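Zistus: finding sleeves and hems for a folding planner

Project report, second term

3. Perception

By November we had a folding planner that worked nicely in simulation and hardly at all on real clothes. The planner, which we called Inby after the folder it happened to live in, wants a small set of keypoints: two shoulders, two cuffs and the two ends of the hem. Give it those and it will happily produce a sequence of grasps. Most of our term therefore went into the part that comes before it, a keypoint detector we named Stedar.

We trained Stedar on 2,404 views from hand-held gripper recordings made in ordinary bedrooms. Our first thought had been to use a plain table, and I am glad we were talked out of it, as the bedding taught us far more about what the detector was really looking at. The lens is very wide, so straight bed rails come out as curves, and we spent a good while deciding whether to undistort first. In the end we left the views as they were and undistorted only the predicted points – much quicker, and the labels stayed true to what we had clicked on.
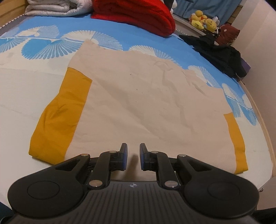

Figure 4. Gripper at the hem of a cream top with mustard sleeves, laid on a patterned sheet.

Garments like the one in Figure 4 were kind to us in one way and unkind in another. The mustard sleeves stand out well from the cream body, but the right one shows only as a narrow strip, and the first version of Stedar was quite sure it knew where that cuff was. We added a visibility score for each keypoint, and Inby now asks for another view whenever a cuff scores too low. The hem needed care too, with a pale top lying over the off-white part of the sheet, so we trained again with more light-on-light examples.

We held back 676 views for testing and tuned nothing on them. The commonest mistake left is swapping the 2 shoulders when a garment is turned well away from the camera. A simple left-right check in the planner catches many of these, though we would dearly like to mend it in the detector itself.

3.1 Running the detector live

Stedar publishes a fresh set of keypoints every 100 milliseconds, and Inby uses the latest set that passes its checks. Our early code queued every message, so the planner slowly fell behind and aimed at old positions. Keeping only the newest message cured it, after an embarrassing number of evenings spent blaming the calibration.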